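Plostano
Home | What we do | About us | Contact

About us

Plostano is a small company that puts mixed household goods back in order. Shops, online sellers and schools send us bins where everything is lying together: brushes, cups, toys, plastic containers, blocks, things for the desk and things for the bathroom. We take the goods out of the bin one piece at a time, look at each piece, and send it back sorted, counted and packed.

How we started

The company was founded by Ihor Kovalchuk. Before Plostano he worked for several years in the returns department of a mail order shop, Heladport. He saw there that a returned hairbrush or a plastic cup very often went to the trash, even if it had no damage. The reason was simple. It lay in a bin with 40 other small things, and to find its place on the shelf again cost more time than the shop wanted to pay.

Ihor rented one room on Riston Street in May and bought two tables and a used shelf. The first customer was Mrs. Papadopoulos, who has a household shop on the same street and had five full bins in her cellar from a closed branch. It took us three weeks to finish them. She is still our customer today, and she still brings the bins herself, usually before 8 in the morning.

What we do

We work with small and light goods. A piece should fit in two hands and should not weigh more than 3 kilograms. We do not take food, medicine, batteries or glass that is already broken.

Every bin gets a paper card with the name of the customer and the date of arrival. The bin stays closed until its turn comes. Then the pieces are taken out from the top, and the long ones go first, for example brushes and spoons, so that they do not pull other things with them. Round containers are opened only if the customer has agreed to it in writing. If there is something inside, it stays together with the container and we write this on the card.

After that the goods are divided into groups. Most customers want groups by use, such as cleaning, kitchen, play and school. Some customers prefer groups by material or by color, and this is also possible, but please tell us before the delivery and not after it.

Damaged pieces are kept in a separate box for 2 months. The customer can look through the box at any time in our opening hours and decide what should be thrown away.

Our bins

We are often asked why we do not use cardboard boxes for the sorting. We tried it in the beginning. Cardboard becomes soft at the bottom, and small pieces slip under the flaps and are forgotten there. A metal bin has a flat floor and can be wiped with a damp cloth between two customers. 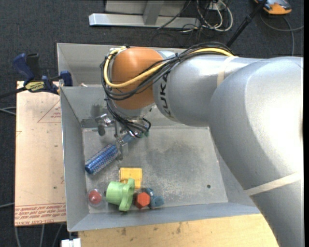
We also pay attention to how full a bin is. With only a few objects on the floor, each one can be taken without moving its neighbor very much. In a full bin the handles cross each other, and a block can sit on top of a cup so that the cup is not noticed. For this reason we divide big deliveries into smaller portions before the sorting begins.

Visit us

You are welcome to come and see how we work. Please call one day before, so that somebody has time for you. If you would like to try our service, you can bring one bin and we will sort it for a fixed price. The price list is on the page "What we do".

Parking is in the yard behind the house, please use the second gate.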